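Filling Cracks in an Asphalt Lane or Driveway
Posted 10 August 2022 in Outdoor Jobs

Our lane in Penddale was last paved when gas was cheap, and it has been coming apart at its own pace ever since. The county stops caring 800 feet short of our mailbox. After that it's us and a bucket of filler.

Pick a dry stretch of weather. August suits us, though you will smell like a roofing job until September. The surface should be warm to the hand and the crack dry all the way down, which takes longer than you'd think under trees.

Clean it out first. I know. Pull the weeds, drag an old screwdriver along both sides, then go over it with a stiff broom and a leaf blower. Filler sticks beautifully to dirt, and the dirt sticks to nothing. Any leaves piled along the shoulder should go too, or the first breeze will put them in your wet tar.

Hairline stuff you can leave alone or cover when you sealcoat. Anything you could lose a pencil in gets pourable filler. Anything you could lose a sandwich in needs backer rod or sand packed in first, to within half an inch of the top.
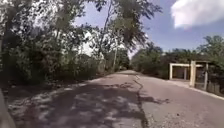 A long crack down the middle of a lane, with smaller ones branching off it.

With a long one, start at the uphill end and work in short sections. Pour slowly, let it settle, then come back and top it off. The first pass always sinks. Scrape the extra flat with a squeegee you never liked. Chase the little side cracks a few inches out from the main one while you have the bottle in your hand, as you will not be coming back for them, whatever you tell your family.

Shade is a nuisance. Filler in full sun may skin over by lunch while the part under the branches is still soup. Go by the slow end and keep cars off until that bit is firm.

One jug did 56 feet for us at a modest width. The label promised 300, presumably of a crack drawn on with a marker. Buy extra and keep the receipt.

Tar on shoes: vegetable oil and a rag. Tar on the dog: same, plus an apology. Tar on the kitchen floor: see our page on rugs.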